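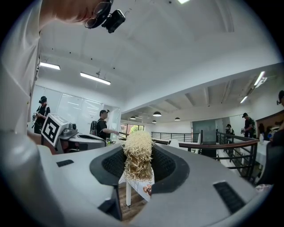 Things that shed: living with straw, wool and other loose fibres
Notes for speaking, Ewurabena Darko
March 27, 2020

Start slowly. Say good evening, thank Ingrid Lyons for the invitation. Say that I will speak for half an hour and that questions can come at any time. Ask if the people upstairs can hear me.

Part 1. Why this subject

I have kept fibre things in my house since I was a student. First a straw figure from my aunt, then brushes, then small wool pieces which I made myself in the winter. They are light and pleasant in the hand, and they leave bits on every table where they stand. My husband calls this "the hay". (Wait a little here, people usually laugh.)

Tell the story of the bookshelf. In December I moved the straw figure from the bedroom to the shelf above the radiator. After some weeks the ends were so dry that they broke when I touched them. I had to trim it, and it never had the same shape again. Ask who has a radiator under a shelf.

Part 2. Picking it up

Most damage in my house comes from hands. We see a tangled top and we want to pull it, like hair. Please do not pull. Hold the thing low, at the thickest place, and close the fingers only as much as needed. If it has loose strands at the sides, let them bend with your hand. Do not stroke them upwards.

For a soft wool piece it is a little different. You can take it by the end, it will forgive you. But it keeps the mark of the fingers for some time, so put it down and leave it alone until it is round again.

Pass round the small basket now. Gifty Appiah will start it from the left side. Remind everybody to have clean hands, and no hand cream. 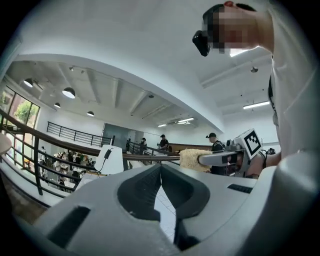
While the basket goes round, speak about where to put things down. A smooth white table is good for me, as I find the fallen strands quickly and I can sweep them together with a card. On a rough wooden top they go into the grain. A cloth is the worst choice, I tried it for a whole year.

Part 3. Cleaning

Straw: only a dry, soft brush, from the top to the bottom. No water. I used water once and the thing smelled like a wet field.

Wool: shake it outside. If there is a spot, use a cloth which is almost dry, and press. Never rub. Dry it flat on a towel, away from the sun.

Floor: sweep first, then vacuum. Long strands wind themselves round the brush of the vacuum cleaner and then you need scissors. Edem Abugri asked me last time about tiles. On tiles a damp cloth after the sweeping is enough. Between wood planks I use an old toothbrush.

If there is time: the wool dust which I weighed after one spring. The kitchen scale did not move, so I have no figure to give.

Part 4. Keeping them for long

A paper box with a lid, not plastic. Tissue paper in the lower part, so that the thing stands and does not lie on its strands. Write the month on the lid and open it in the next season to look for moths. I had moths 2 times. Both times it was the wool, the straw was untouched.

Leave out the part about varnish if we are late. Ohemaa Ansah knows more about it than I do and she can answer in the break.

Before the questions: get the basket back from the last row. Say where the brushes are, on the chair beside my bag, and that they may be tried.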